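Jurari two-arm kit, part 2: grippers and cloth

Part 1 covered unboxing, the rail mounts and firmware. I have now had the Jurari kit on the bench since April and have moved on to the thing I bought it for, which is handling clothes. These are notes on the stock grippers, the wrist camera and the Parkano control software. I paid for everything myself except the second set of finger pads, which Ebuka Usman sent me after he gave up on his.

The grippers are parallel-jaw, one per arm, with replaceable pads. Pad swaps take four screws a side. The manual lists a torque value for them that I think is a misprint, so I go by feel and check again after an hour of running.

Fabric is a bad load for a gripper like this. A rigid part gives you a clear stop, and current rises sharply at contact. With a shirt the current climbs slowly as the layers compress, and the default contact threshold in Parkano never trips on a single ply. The jaws keep closing to their travel limit and report an empty grasp. I lowered the threshold in steps until it caught one layer of shirt cotton, and ended at 179 in the raw units the software uses. The default is 415. At 179 you get occasional false positives from friction in the jaw slides, which you can filter by requiring the reading to hold for 9 consecutive cycles.

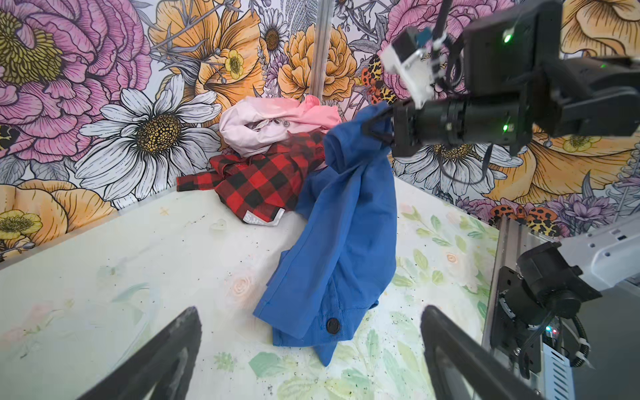 Blue shirt held by one corner, wrist camera view. Plaid shirt and pink garment at the back of the table.

Single-corner holds are the easy case. The harder step is finding a second point for the other arm, given that a shirt held from one corner twists on itself and hides most of its edges. The vendor's fold demo starts from a garment already laid flat, so it skips this. I have been using the free arm's camera to look for a hem below the held corner, then moving in from the side with the jaws open. Coming in from above pushes the cloth down and away from the pads.

Wrist camera: fixed focus, adequate resolution, mount is stiff enough. The jaws take up a good part of the lower image when open, so set your region of interest accordingly. Exposure is automatic by default and hunts when a dark garment fills the view. Lock it in the settings file; the option in the Parkano interface does not survive a restart in the version I have.

Cabling is the weak part. The supplied harness is long and leaves slack at the elbow. I routed mine twice and still have a loop I don't like. Fashola sells a shorter harness that is supposed to fit, and I have one on order.

Compared with the Ovitz kit I used before this, the Jurari arms are quieter and the joint backlash is lower. The Ovitz software was better documented. Parkano's API reference still has 6 calls with no description at all, including the one that sets jaw speed. It takes a value from zero to one, and anything under 0.2 stalls.

Part 3 will cover calibration between the two arms.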